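Mes séances de téléopération, côté atelier

Bonjour à tous ! Ça faisait un moment que je promettais une page sur ce qu'on fabrique chez Namberg, et la voilà enfin, mise en ligne le 1 septembre 2024. Pour ceux qui débarquent : depuis mars, je passe une bonne partie de mes journées à montrer des gestes à un bras robotisé, soit en le guidant directement à la main, soit à distance avec les deux poignées du poste de commande. On a choisi les vieux ordinateurs de bureau comme terrain de jeu, et je peux vous dire qu'on ne s'ennuie pas.

C'est Selina Kaufmann qui m'a appris à m'en servir. Sa première consigne, c'était d'aller lentement, bien plus lentement que ce qui paraît naturel. Moi, évidemment, j'ai fait tout le contraire pendant une semaine (pardon Selina), et mes premiers essais sont partis directement à la corbeille. On m'avait prévenue, cela dit.

Le programme du moment, que tout le monde ici appelle Gutik, vise à récupérer des pièces dans des tours ouvertes : on s'approche, on se place, on saisit un connecteur, on tire bien droit, on ressort sans rien accrocher. Dit comme ça, c'est l'affaire d'un instant. Aux commandes, c'est une autre histoire, surtout quand les câbles font des boucles au-dessus de la carte mère et qu'il faut passer à côté sans les embarquer.

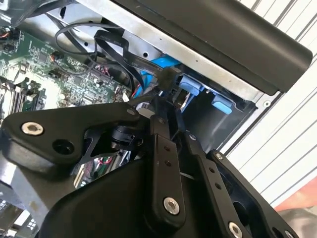

Le plus dur, pour moi, reste l'orientation du poignet. Avec mes propres doigts, je tourne la main sans y penser, je pousse un câble du petit doigt, je tire du pouce. À distance, chaque petite rotation se décide, et si j'arrive de travers il vaut mieux reculer franchement et recommencer l'approche. Hsin-yi Hung, elle, y arrive du premier coup presque à chaque fois, c'est un peu agaçant à regarder ! Elle garde les coudes posés sur la table et ne bouge que les poignets. J'essaie de copier, avec un succès variable.

Côté chiffres, on en est à 539 démonstrations enregistrées, dont environ 300 à distance. Les autres ont été faites en tenant le bras à la main, méthode que je trouve plus agréable pour les gestes courts mais franchement fatigante pour les épaules. Chun-yin Yen relit tout, essai par essai, et il est impitoyable avec les hésitations – une pause trop longue devant un connecteur et hop, on refait. On s'est disputés là-dessus plus d'une fois. Je continue de penser qu'une petite hésitation bien rattrapée a sa place dans le lot, lui trouve que ça brouille tout. Affaire à suivre.

La prochaine série se fera chez Liao, avec des boîtiers d'un autre format et un éclairage différent. Objectif : 100 démonstrations de plus, toutes à distance cette fois, et j'espère bien avoir progressé sur mes fichues rotations d'ici là. Si vous avez déjà fait ce genre d'exercice et que vous avez une astuce pour ne pas crisper les mains sur les poignées, écrivez-moi, je prends tout !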